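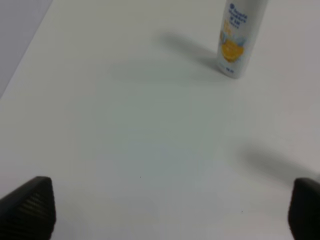 *Flacon blanc, inscriptions bleu marine.*

# Procès Simutport : que vaut la parole de Vanderleia Meireles ?

**Forum > Chroniques judiciaires > Procès en cours**

---

**banc_du_fond**

J'ouvre un sujet séparé parce que celui sur l'ouverture du procès part dans tous les sens.

J'étais dans la salle jeudi pour l'audition de Vanderleia Meireles, l'ancienne comptable de Plarkard. Pour ceux qui n'ont pas suivi : Plarkard est la société de transit qui louait les entrepôts de Simutport, et c'est elle qui a parlé la première, après son interpellation. Elle comparaît libre, avec les autres prévenus. Le parquet a déjà laissé entendre qu'il demanderait une forte réduction de peine.

Elle a parlé toute la matinée. Elle a décrit les doubles factures, les conteneurs déclarés vides, les enveloppes remises au bureau de Limalora. Quand la présidente lui a demandé pourquoi elle avait tout raconté, elle a répondu : « Parce que les autres allaient le faire. » Il y a eu des rires côté public, la présidente a demandé le silence.

Je ne sais pas quoi en penser. Sans elle il n'y a presque pas de dossier sur les dirigeants. Avec elle, tout repose sur quelqu'un qui a signé les fausses factures pendant des années et qui a intérêt à charger les autres. Vos avis ?

---

**Odile_L**

Mon avis est simple : une prévenue qui négocie sa peine n'est pas un témoin. Elle ne prête même pas serment. On peut l'écouter, on ne condamne pas là-dessus.

---

**greffe_ouest**

> on ne condamne pas là-dessus

On ne condamne pas *uniquement* là-dessus. Le tribunal peut en tenir compte s'il y a autre chose à côté. Dans ce dossier il y a les relevés de pesage et les téléphones. L'ordonnance de renvoi fait 674 pages et ses déclarations n'en occupent qu'une partie.

---

**Odile_L**

Tu l'as lue, l'ordonnance ?

---

**greffe_ouest**

Non. C'est un des avocats qui a donné le chiffre à l'audience, pour se plaindre du délai qu'il avait eu. Je ne prétends pas connaître le contenu.

---

**tramontane**

J'ai travaillé dans le transit, pas chez Plarkard, dans une boîte plus petite. Une comptable à ce poste voit tout passer mais ne décide de rien. Les bordereaux arrivent remplis, on lui demande de les faire coller avec les factures. Si elle refuse, on en prend une autre. Ça n'excuse rien, mais quand les avocats de la défense la présentent comme le cerveau de l'affaire, j'ai du mal à y croire. Pour sortir 200 kilos de cocaïne d'un terminal il faut des gens sur le quai, un chauffeur, quelqu'un qui sait à quelle heure la barrière est levée. Pas quelqu'un au troisième étage avec un tableur.

---

**banc_du_fond**

C'est ce qu'a dit son avocate, presque mot pour mot. La défense du directeur a répondu qu'elle avait touché de l'argent en plus de son salaire, et ça elle le reconnaît. Elle dit que c'était « une prime ». La présidente a relevé le mot, elle l'a fait répéter.

---

**Mistigri_au_prétoire**

Il y a quelque chose qui me gêne dans tous ces dossiers, on parle toujours de ceux qui parlent et jamais de ceux qui se taisent. Les deux dockers poursuivis n'ont pas dit un mot depuis le début. Tout le monde trouve ça normal, certains trouvent même ça digne. Elle, on la traite de balance jusque dans les commentaires du journal local. Je ne vois pas ce qu'il y a de noble à protéger des gens qui font passer de la came dans des conteneurs de fruits.

---

**Odile_L**

Se taire est un droit. Personne n'a dit noble.

---

**Mistigri_au_prétoire**

Si, toi, dans l'autre sujet : « au moins eux ne vendent personne ». Je n'invente pas.

---

**Odile_L**

Je parlais de l'attitude à l'audience. Mais d'accord, la phrase était mauvaise, je la retire. Sur le fond je maintiens. Le jour où c'est toi qu'un voisin met en cause pour gagner quelques mois, tu seras content qu'on demande des preuves.

---

**greffe_ouest**

On est tous d'accord pour demander des preuves, je crois. Le désaccord porte sur le point de savoir s'il y en a.

Ce que j'ai noté, en vrac :

- les relevés de pesage ne correspondent pas aux déclarations, et ça ne dépend pas d'elle ;
- le bureau de Limalora existe bien, le bail est au nom d'une société liée au directeur ;
- pour les enveloppes, il n'y a que sa parole.

Le troisième point est celui qui touche le directeur personnellement. C'est là que ça coince.

---

**lecteur_lent**

Je prends le fil en route. Quelqu'un sait si elle bénéficie d'une protection ? Dans le compte rendu que j'ai lu, son nom est donné en entier, avec la commune où elle habitait.

---

**banc_du_fond**

La question a été posée. Son avocate a dit qu'elle ne répondrait pas en audience publique, et la présidente est passée à la suite. Il y avait deux policiers à côté d'elle à la suspension. Je n'en sais pas plus et je préfère qu'on évite les suppositions ici, pour le coup.

---

**Modération**

Merci. Tout message sur son domicile, actuel ou passé, sera supprimé. J'en ai déjà retiré un hier soir.

---
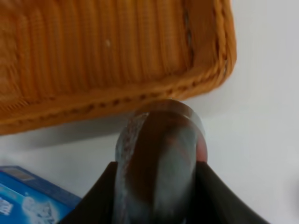

*Panier en osier sur table blanche.*

---

**tramontane**

Je reviens sur le pesage, vu que c'est le seul sujet où je peux être utile. Un écart de poids sur un conteneur, ça arrive tout le temps. Humidité, palettes changées, erreur de saisie. Un écart qui revient toujours dans le même sens, chez le même client, c'est autre chose. Si l'accusation a la série complète, elle n'a pas besoin de Meireles pour montrer qu'il y avait fraude. Elle a besoin d'elle pour dire qui était au courant.

---

**Odile_L**

Donc pour la seule chose qui compte.

---

**tramontane**

Pour une des choses qui comptent, oui.

---

**lecteur_lent**

Et le quantum ? Le parquet a donné un chiffre pour elle ?

---

**banc_du_fond**

Pas encore, les réquisitions sont prévues en fin de semaine prochaine. Dans les couloirs j'ai entendu 45 mois, en partie avec sursis, mais ça venait d'un avocat d'une autre partie, donc à prendre avec prudence.

---

**Mistigri_au_prétoire**

Quarante-cinq mois, pour quelqu'un qui a fait tomber la moitié de la boîte. Les dockers risquent bien plus.

---

**Odile_L**

C'est bien mon problème. Le docker a déplacé un conteneur, il n'a rien à offrir au parquet, il prend plein tarif. Celle qui était assez haut placée pour savoir des choses a de quoi marchander. Plus tu étais proche du sommet, mieux tu t'en sors.

---

**greffe_ouest**

L'argument est sérieux, je n'ai pas de bonne réponse. On peut dire que sans la réduction elle se taisait, et que le directeur serait encore dans son bureau. Mais ça n'enlève rien à l'inégalité avec les dockers.

---

**Mistigri_au_prétoire**

Ils pouvaient dire qui les payait. Ils le savent forcément.

---

**tramontane**

Pas forcément. Sur un quai on te donne un numéro de conteneur et une heure. Le type qui te le donne, tu connais son prénom, et encore, pas toujours le vrai. Et puis ils habitent toujours à côté du port, avec leur famille. Je ne leur jetterais pas la pierre.

---

**Mistigri_au_prétoire**

Sur la famille, je te suis. Pour le reste je ne suis pas convaincue.

---

**lecteur_lent**

Est-ce que les avocats de la défense ont pu l'interroger longtemps ? Le compte rendu s'arrête à midi.

---

**banc_du_fond**

Toute l'après-midi. Celui du directeur l'a reprise sur les dates : elle situe une remise d'enveloppe un jour où il était à l'étranger, billet d'avion à l'appui. Elle a dit qu'elle avait pu se tromper de semaine. Il a insisté, elle s'est mise à répondre par oui et par non. C'était le plus mauvais moment pour elle, et je trouve que les journaux en ont peu parlé.

En revanche, sur les factures, elle n'a pas bougé. On lui mettait une pièce sous les yeux, elle disait laquelle était vraie et pourquoi.

---

**Odile_L**

Merci, ça je ne l'avais lu nulle part. Une erreur de date sur les enveloppes, alors qu'il n'y a que sa parole sur les enveloppes, c'est énorme.

---

**greffe_ouest**

C'est gênant. Énorme, je ne sais pas. Des gens honnêtes se trompent de semaine à plusieurs années de distance.

---

**Odile_L**

Et des gens malhonnêtes aussi.

---

**banc_du_fond**

L'audience reprend à 9 h avec l'expert informatique. J'y serai le matin seulement, si quelqu'un peut prendre l'après-midi, je suis preneur de notes.

---

**greffe_ouest**

Je peux à partir de 14 h. Je posterai le soir dans ce fil.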